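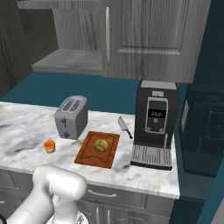

4. Set up the kitchen and run your first comparison

By now you should have Soruto installed and the Nunix assets unpacked. If you skipped section 3, go back and do the asset check first. I skipped it once and lost an evening to a missing texture folder.

4.1 Load the scene

1. Open Soruto and pick the kitchen scene with the marble counter and the single white arm.
2. Look over the counter before you touch anything. The toaster, cutting board, knife and coffee machine should all be there, plus the little orange cup, and the fruit should be sitting on the board.
3. Check that the arm is clear of every object. If it's touching something at the start, reset and load again.
4. Save this as your base state. I call mine "base" and I never edit it (I make a copy if I want to play around).

Note: The right side past the end of the counter renders very dark. Leave the lights alone for now - the baseline numbers were made with them as they are.

4.2 Pick what gets shuffled

The whole method is about swapping the look of things while the task stays the same, so we can see how much the policy leans on color and texture. Ankit Awasthi wrote the shuffler, and his defaults are good.

1. In the Ceretti panel, turn on wall color, cabinet finish and counter material.
2. Leave object positions off. We want one kind of change at a time!
3. Set the seed to 735.
4. Set training variants to 30 and test variants to 30. The two sets must not share any textures, so tick "keep apart" as well.

Caution: If you change the seed after training, the test set gets rebuilt and your old scores don't mean anything anymore. Write the seed down somewhere.

4.3 Train and test

1. Train the plain policy on the base state only, then save it.
2. Train the shuffled policy on the training variants, with the same number of steps.
3. Run both on the test variants and open the results table.

My shuffled policy got 86 percent on the cup task. The plain one did fine in the base kitchen and then fell apart as soon as the walls changed color. Your scores can come out a bit different on another graphics card, so don't panic over a point or two.

Note: Failed runs are saved as replays. Watch a few before you start tuning - I found a bad grip setting that way, and it had nothing to do with textures.

When both policies have a full row in the table, export it and move on to section 5.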